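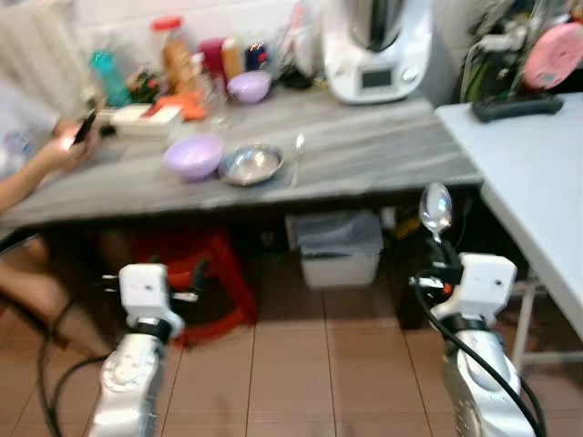 Counter and folding table, Besgate kitchen, Tuesday

Indstead House kitchen group — minutes, April

Started 2 pm, a bit late. Last minutes agreed, no changes.

1. Counter. Too much living at the back by the tiles. Jars and bottles to go in one row, anything out of date thrown. Food processor stays where it is, everyone uses it. Lavender bowls stay out for prep, steel dish too. Plant — no decison, leave it.

2. Under the counter. Red stool stays. Bin with the gray lid stays. Asked that nothing else gets pushed in down there.

3. Folding table. Agreed it is for drinks and serving only. Mugs and spoons go back to the drawer at the end of the day, whoever used them.

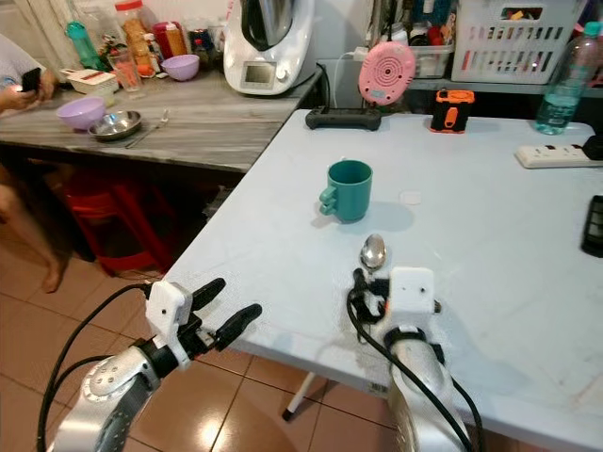 Power strip also came up under this item. Wants to be off the table and fixed to the wall, away from water bottles. Mahlangu to quote — last quote was $70, hoping for 60 this time.

4. Money. $1357 left for the year. New shelf from Gesville put off untill the quote is in.

5. AOB. Cables on the floor need tying back. Tea towels running low again.

Next meeting same time, same room. Closed 2:60 — sorry, 3 pm.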